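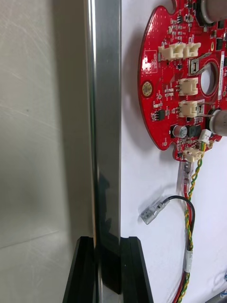 What does Fukmont do with all these little parts?
Mostly, put them where they belong. Small boards, short wires and connectors go into bins by kind, and the bins go to whoever ordered them.

About Fukmont

Fukmont began in October with one table and a box of 1,048 mixed parts bought from a shop called Mumlow, which was closing and seemed pleased to see the box go. Sorting it took longer than the business plan allowed. The business plan was on the back of the Mumlow receipt, so we didn't lose much.

Our bins are yellow. We'd like to claim a color system, but the supplier had yellow.

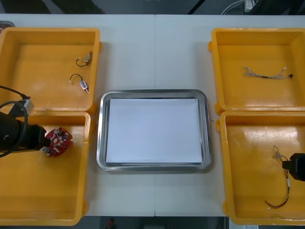 The sorting table, with bins on both sides and the steel tray between.

Paper goes in the tray so the boards don't slide around on bare metal. We change it when it gets grubby, and we have opinions on when that is. The smallest order we take is 10 pieces. The largest so far was 200 harnesses for Tetow, who wanted them all facing the same way and got them.

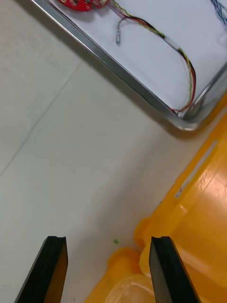

Fukmont Company Pages, p. 10

Boards and wires never share a bin. A wire left with its own kind will still tangle, given a weekend, but at least it tangles with family. Our second customer, Ambrosio, once asked for "assorted," and we had to sit down for a minute.

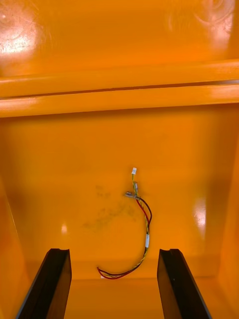 We did send the assorted order in the end, sorted first and then mixed, and charged for both. Orders over 1,000 pieces need a phone call and some patience. Bins stay with us.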